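Work & Trades

The floor sanders at Corklow start at seven and stop for soup at noon. Gunther Oltmanns has kept that timetable for 20 years, and he charges by the room. A small bedroom takes a day, and an old hallway with paint on it can take two. 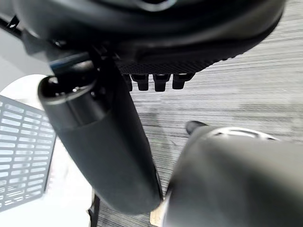

How long should a new finish cure before the rugs go back? Two weeks for oil, in his view, and longer in November.

Most of his jobs come from three streets near the river, where the houses are 100 years old and the boards are pine. He turned down a school gym last spring. The next hallway is booked for Thursday.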